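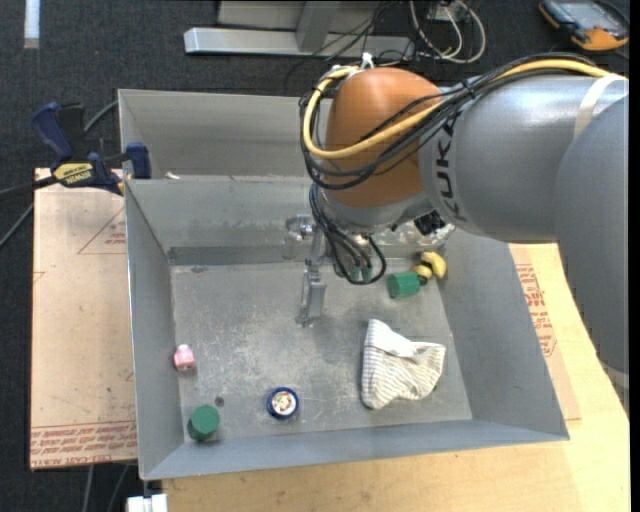 # Call for Participants: Sleep and Shift Work Study

The Gramell Institute invites adults who work nights or rotating shifts to take part in a study of sleep habits in the Doletcombe area. Enrollment closes Fri 23 July.

## Who may apply

Applicants must be at least 18 years old and must have worked evening, night or rotating shifts since February. Hospital staff, drivers, warehouse workers and bakery employees are especially encouraged to apply. Persons currently taking prescription sleep medication are not eligible.

## What participation involves

- Two visits to the Kwok Building, Room 388
- A short sleep diary, completed daily between visits
- A wrist-worn activity monitor, to be returned at the second visit

Visits may be scheduled before or after a shift. Parking is available at the Zultau Street entrance — please request a permit when booking.

## Payment

Participants who complete both visits and return the diary will receive $500. Those who withdraw early will be paid for the portion completed. Participation is voluntary and may be ended at any time without penalty.

## How to apply

Application forms are available at the Kwok Building front desk, weekdays during office hours. Completed forms may be returned in person or by mail. Applicants will be notified in writing of the decision.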